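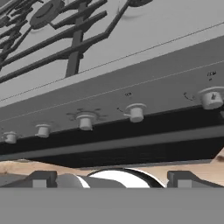

Cocina simulada, vista de la cámara de muñeca: la placa con sus mandos y, abajo, la pinza.

Proyectos en curso / Informes de seguimiento

Hola, Jitendra:

Te escribo el informe de abril de 2021 con algo más de calma que el anterior, que me salió en plan telegrama y luego tuviste que llamarme tres veces para entenderlo. Ya sabes que a mí me gusta contar las cosas seguidas, así que coge un café.

Lo primero, lo que seguramente te van a preguntar en Vatell: vamos bien con la recogida de demostraciones en simulación, vamos justos con la revisión y vamos tarde con la parte de variaciones de iluminación. Lo demás son matices, pero te los cuento igual porque algunos afectan a lo que os pedimos para la segunda mitad del proyecto.

Recogida de demostraciones

En el plan que firmamos en octubre nos comprometimos a tener 200 demostraciones aceptadas de la tarea de los mandos al cerrar la primera fase. Hoy tenemos 118 dentro del conjunto bueno, o sea, revisadas, etiquetadas y con las trayectorias completas. Hay más grabadas, claro, pero no las cuento hasta que Arben les da el visto bueno, y Arben es bastante estricto (me ha tirado para atrás sesiones enteras mías, y con razón, todo hay que decirlo).

La tarea es la de siempre: el operador lleva el brazo simulado hasta el frontal de la cocina, elige el mando que le dice la instrucción, lo agarra con la pinza y lo gira hasta la posición pedida. Dicho así parece una tontería. Teleoperando, con la cámara de muñeca como vista principal, es un dolor de muñeca en el otro sentido – el mío, quiero decir. Los mandos son cilindros pequeños y claros sobre un panel gris, están muy seguidos y desde según qué ángulo se ven enormes los de un lado y diminutos los del otro. En las primeras semanas casi todos los fallos eran de elegir el mando vecino. Ahora los operadores se orientan con los símbolos impresos en el panel, sobre todo con el que parece un sol, y se equivocan bastante menos.

Precisamente por eso hemos cambiado la manera de dar las instrucciones. Antes decíamos «segundo mando por la izquierda», y en cuanto la cámara se inclinaba ya no había forma de saber cuál era el segundo, porque parte de la fila se quedaba fuera de la vista. Ahora la instrucción va ligada al modelo 3D y el operador ve un nombre corto en una ventana aparte. El nombre se guarda con el episodio, así que el sistema aprende con la misma etiqueta que leyó la persona. A mí me parece la mejora más rentable del trimestre y costó una tarde de trabajo.

Lo que se ha complicado

Las colisiones con las rejillas. Cuando el brazo se acerca desde arriba, a veces la pinza roza las barras de los quemadores antes de bajar al frontal, y el simulador nos devolvía unos rebotes rarísimos: el brazo salía disparado y la demostración a la basura. Estuve varios días convencida de que era culpa de nuestro controlador y resultó ser la malla de colisión de las rejillas, que estaba simplificada a lo bruto y tenía volumen donde en la malla visual hay hueco. La hemos rehecho por piezas y el problema ha desaparecido, pero nos comió casi todo el tiempo que teníamos reservado para las luces. De ahí el retraso.

También hemos tenido que decidir qué hacemos con las demostraciones «feas», las que llegan al resultado pero dando tumbos. Arben quería fuera todas. Yo quería quedarme con unas cuantas, porque si el sistema solo ve aproximaciones perfectas, luego en cuanto se desvía un poco no sabe volver. Lo discutimos bastante – con cariño – y al final hemos creado una etiqueta propia para ellas, «recuperación». Entran en el conjunto, van marcadas y quien entrene puede ponerlas o quitarlas. Dentro de esa etiqueta solo admitimos episodios en los que el operador corrige y termina con el mando bien agarrado. Si ha terminado empujándolo de lado con un dedo de la pinza, fuera.

Primeros entrenamientos

No estaba en los entregables de esta fase, pero no me pude resistir y lancé una prueba con lo que hay. Con 80 demostraciones la política ya llegaba casi siempre al frontal y se colocaba delante de un mando, aunque muchas veces delante del que no tocaba. Con las 118 elige mejor, y el fallo se ha movido al agarre: cierra la pinza demasiado pronto, se queda con el borde y al girar se le escapa. No te doy porcentajes porque la batería de evaluación todavía no está congelada y no quiero que un número provisional acabe en una diapositiva (que nos conocemos). Irá en el próximo informe, con su tabla y todo.

Lo que sí me atrevo a decir es que los datos de agarre son lo que hay que cuidar a partir de ahora. Hemos pedido a los operadores que hagan una pausa cortita antes de cerrar la pinza, centrando el mando entre los dedos, y que giren sin prisa. Las sesiones nuevas se ven mucho más limpias, da gusto repasarlas.

Equipo y licencias

Seguimos con los dos puestos de teleoperación. El de la sala grande ha ido como la seda. El otro usa el mando háptico que nos dejó Atbridge y ha dado guerra con los controladores: cada actualización del sistema nos lo desconfigura. He bloqueado las actualizaciones en ese equipo y de momento aguanta. La herramienta de etiquetado de Cidar funciona bien para lo que hacemos, aunque exportar es lento y la renovación de la licencia cae dentro de la segunda fase. Te paso el presupuesto aparte en cuanto me lo manden.

De gastos, en línea con lo previsto. Lo único que se ha movido es la partida de cálculo, que baja un poco porque hemos entrenado menos de lo planeado, y la de horas de operador, que sube otro tanto por las repeticiones. Se compensan, pero me gustaría que me confirmaras que puedo pasar dinero de una a otra sin papeleo adicional.

Qué viene ahora

Acabar las demostraciones que faltan, ya con la malla nueva y las instrucciones nuevas. Si mantenemos el ritmo de las últimas semanas llegamos sin agobios, siempre que la revisión no se atasque. Ahí es donde os pido ayuda: Arben lo está revisando todo él solo y necesitamos a una segunda persona, aunque sea a media jornada. Con el criterio ya escrito (lo tienes en la carpeta compartida, seis páginas, se lee rápido) se puede formar a alguien enseguida.

Después van las variaciones de luz y de materiales. La encimera de ahora es de un tono madera claro y contrasta mucho con la franja negra de debajo de los mandos, y me temo que la política se está agarrando a ese contraste para situarse. Quiero probar encimeras oscuras y otros frontales cuanto antes, para salir de dudas antes de grabar más horas. Bhardwaj, la cocina piloto donde haremos la parte física, es bastante más oscura que la nuestra, así que el tema no es teórico.

Y una cosa que dejo abierta para que la hablemos: en la propuesta poníamos que la segunda tarea sería abrir la puerta del horno. Viendo lo que cuesta el agarre fino, yo preferiría hacer antes el traslado de una olla entre quemadores, que reaprovecha mucho de lo que ya tenemos modelado. Arben piensa lo contrario y te va a escribir él con sus argumentos, que son buenos. Decidid vosotros, pero necesitaríamos la respuesta antes de encargar los modelos.

Te dejo en la carpeta el registro de episodios rechazados con el motivo de cada uno y las notas de la malla de colisión. Cualquier duda, me llamas, que por correo ya ves que me enrollo.

Un abrazo y gracias por la paciencia con el informe anterior.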